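Carla Boutros is coming home to talk about the long way around

I first met Carla Boutros in a hallway at Waldale Community College, where we were both trying to get the same vending machine to give our dollar back. She was a sophomore on her second try at college and I was writing for the student paper. So I got a little thrill when her name popped up on the list of speakers for the Waldale alumni series this August. She goes on at 7 in the evening in the Mathias Building, and it's free!

If you grew up on the east side you may remember her family's bakery. Carla worked the counter there from age 14, and she told me on the phone last week that she still can't smell sesame without checking whether the door is locked. Her parents wanted her close to home. She wanted to go anywhere with a train. They settled on Waldale, which has a bus.

"I was a terrible student the first time," she said. "I signed up for everything and went to nothing. I was the only one in my family who'd ever been to a campus, and I didn't know you could just walk into an office and ask someone a question."

She dropped out, went back to the bakery for a while, then came back and stuck with it. After Waldale she transferred to a four-year school out of state, and that's the part she mostly wants to talk about this time - what it was like to land in a dorm at 24 with roommates who had never paid a light bill. 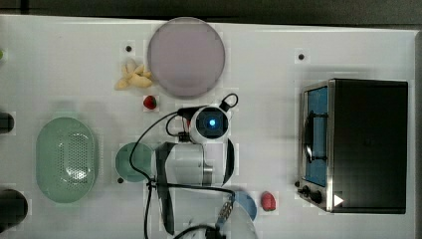 A white arm with a blue light, seen from above.

These days Carla runs the mentoring side of Homum, a small nonprofit that pairs first-generation students with people who have already been through it. They have 491 students signed up right now, and she reads every single application herself (she says it's the best part of the job, and also the reason she owns three pairs of reading glasses). Each student gets a mentor for the whole school year, and the two of them talk by phone or video every other week. Some of them end up at each other's weddings. Carla has been to a couple.

I asked whether she'd ever had a mentor of her own and she went straight to Catrin Wogan, who taught composition at Waldale for years and is retired now. Wogan gave her an F on her first paper and then wrote two pages on why she should rewrite it. Carla did. She got a B minus and she still has it in a drawer.

I called Catrin too, of course. She remembers the paper. "It had one very good paragraph and I wanted to meet the person who wrote that one," she told me. She'll be introducing Carla at the talk, and she wouldn't tell me what she plans to say, though I did try.

The evening will run like the others in the series, with a talk first and then questions from the floor. Carla is hoping for lots of questions, and she'd love to hear from parents as well as students. Afterward there's coffee in the lobby, plus pastries from Zarnov, the cafe that took over her family's old storefront. She hasn't been inside since the sale and sounded a little nervous about trying the competition.

Seats are first come, first served, and the room only holds 40, so I'd get there early. Doors open at 6:30. Parking in the lot behind Mathias is free in the evening, and the number 14 bus stops right out front.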